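Mirnthorpe Digital Readiness Data, release 4

Reading time: 2 min

We use cookies to count visits to this page. Accept / Settings

This data set shows how small firms in the Mirnthorpe district use digital tools in their daily work: online invoices, cloud storage, web shops and electronic signatures. It has 1638 rows, one for each firm that answered our questionnaire in November. The earlier releases covered only retail. Now also transport, crafts and food are included.

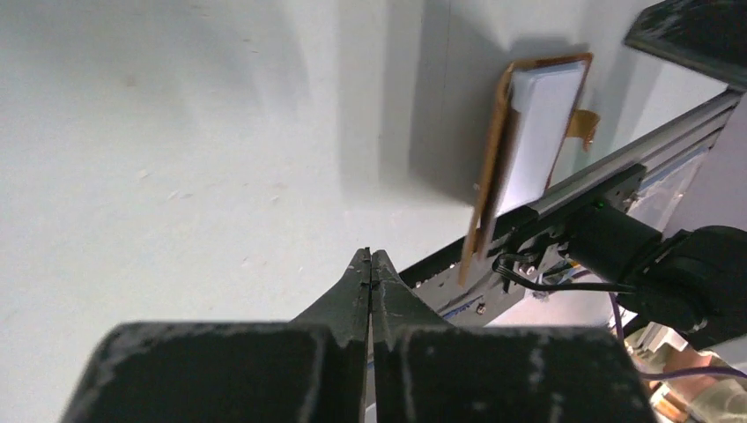
By Genalyn Lacson and Ross Buchanan | 30/06/2021

Files

The main table is firms.csv, with a semicolon as separator and UTF-8 encoding. The columns are explained in codebook.md. Please read the note on the column "size" before you compare sectors - the classes were changed after release 3, and the old class "micro" is now split in two.

How the score is made

Every firm gets a score from 0 to 1000. It is the weighted sum of the answers in five groups, and the weights are in weights.csv. A firm with a score over 900 is marked as "advanced". Missing answers are left empty and are not counted as zero. If a firm skipped a whole group, it has no score.

Known problems

The sector Stirnier (the industrial park in the east) answered less often than the others, so its averages move a lot from one release to the next. The postal codes are shortened to three digits for privacy. Two questions on broadband speed were understood differently in the paper version, and we advise not to use them for trends.

License and contact

You may use the data for any purpose if you name the source. Corrections go to Notburga Ammann, who keeps the codebook. The next release will have the same columns.

Subscribe to our newsletter for new releases.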